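Grarna Toy Library
Home Borrow Donate About us Contact

About us

Hello and welcome! If you've found your way to this page you are probably a parent, a grandparent or one of the many aunties who keep us going, and we're very glad you're here. Grarna is a small toy library in Kinuncombe. We lend out toys, puzzles, dress-ups and board games to families all over the district, and we've been doing it in one form or another since Tane Tawhiri cleared out his garage and wondered where on earth all the good things should go.

That first collection was 30 toys on a set of borrowed shelves. Today we have more than 500, and they take up the whole back half of the old Merklow shoe shop, which some of you will remember from school shoe fittings (the long mirror is still there, and the little ones love it).

What we do all day

Most of our work is sorting, and we don't mind admitting that we enjoy it. Everything that comes in, whether it's new or handed down, gets looked over before it goes on the shelf. We count the pieces, check the wheels and the corners, wipe down whatever can be wiped, and write out a card so the next family knows what should be in there when it comes home.

We are very fond of boxes, too. A good cardboard box with a bright picture on it does half our job for us — a child who can't read yet will march straight up to a carriage with big spoked wheels and know that's the one for this fortnight.
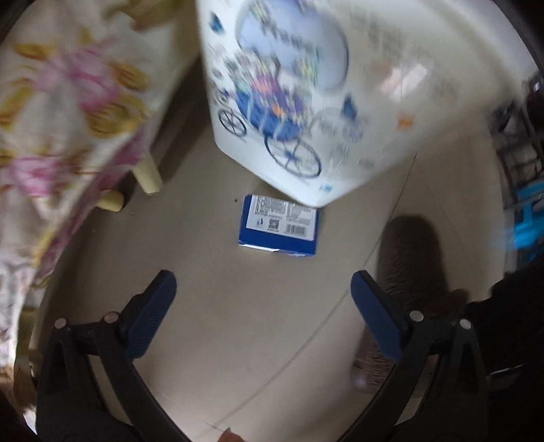
So we keep the original packaging wherever we can, and we patch it with tape when the corners start to go. When a box is past saving, we cut out the front picture and glue it to a plain tub, so the old favourites can still be found by the people who love them.

How borrowing works

A family membership lets you take home 4 items at a time. Keep them for two weeks, or ring us if you'd like a bit longer — unless someone is waiting, the answer is nearly always yes. Lost a piece? Please just tell us. We have a jar of odd wheels, dice and counters that has rescued more games than you'd believe.

Giving toys

We take donations whenever we're open, apart from the first week of May, when we shut for the big stocktake. Clean and complete is lovely, clean and nearly complete is fine too. Families out at Nadar can leave things at the general store and Tane will pick them up on his Thursday run.

Come in and have a look around. The kettle is behind the counter and you're welcome to a cuppa while the kids choose.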